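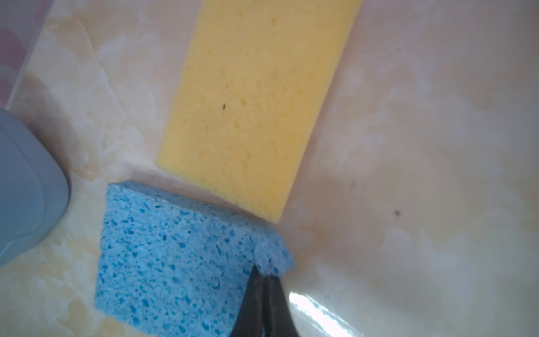

A black gripper finger at the corner of a blue sponge. A yellow one lies next to it.

The sales video for the cleaning robot runs under a minute, and in it nothing ever gets dropped. The back rooms at Gullolow, a chain of budget hotels, are less tidy. Six of its hotels have been trying out an arm from Ornberg, a supplier that promises to take over "low-value wet work," meaning sinks, counters and the sponges that go with them.

Anyone who has cleaned for a living will notice the phrase. Low value to whom? The housekeepers I spoke to, on a break at half past two, didn't dislike the machine. They were tired of being told what it had freed them from. One said she used to wipe down a washroom and move on. Now she wipes down the parts the arm can't reach, lays out its sponges, checks its work and logs the check on a tablet. The tablet comes from another company, Soltico, and it has its own opinions about how long a check should take.

Soft things are hard for machines. A sponge squashes, twists and frays, and it never sits the same way twice. A person picks one up without looking. Ornberg's answer is more practice, and its brochure boasts of 2703 recorded grasps. I asked how many of those ended with a clean sink. The company said that was a different measurement.

Management points to 63 hours a month saved across the trial. It's a nice number, and it may even be right, but it counts only the wiping. Laying out, checking and logging fall under "supervision," a column that didn't exist before the arm arrived. Pay for supervision, so far, is the same as pay for wiping.

There are real gains. Two women with bad wrists told me they sleep better with less scrubbing to do, and I believe them. Whether that needed a robot – or a longer handle and one more person on the shift – is a question the trial was never set up to ask.

Gullolow decides in September whether to extend the contract. Eichhorn, a rival chain, is already waiting to see the results. The housekeepers haven't been asked for theirs.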